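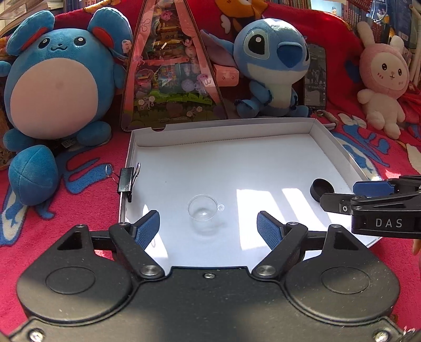 Wendell Carrow
Transmission bench, Hidlow Garage

July, started 7 a.m.

Back on the Pinov coupe today, the five-speed with the crunchy second gear. Odometer says 59 thousand, which is not much for a box that sounds like a drawer full of spoons! Drained it first thing and the oil came out dark, with a fair bit of brass glitter in it. I was hoping for a clutch problem (cheaper, and I like the owner) but no.

Got the case split before lunch. The second gear synchro ring is worn nearly flat where it sits against the cone, and the teeth on the slider are rounded off on one side. Third looks fine, fourth looks fine, and the shift forks are nicer than I expected. Input bearing has a little roughness when you spin it by hand, so I'm swapping that too while I'm in there.

Ordered two rings from Adebisi, one for this car and one for the shelf, plus the bearing and a slider. They quoted nine days with everything coming up from Jultville.

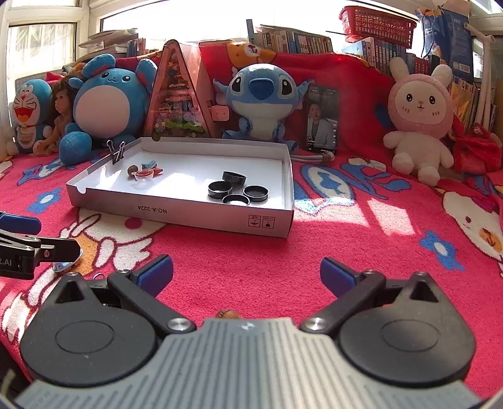 Meanwhile I cleaned the case halves and scraped the old sealant off, which took forever as usual. Whoever was in here last used way too much of it and there was a string of the stuff halfway down the oil passage. Flushed it out twice and blew it dry.

Note to whoever puts this back together if I'm out: the detent springs are NOT all the same length. I bagged and labeled them, please don't tip them all in one cup like last time. Shims are taped to the inside of the lid.

Still need to check end play on the output shaft once the new bearing is in. Dial gauge is on loan to the engine side, must get it back.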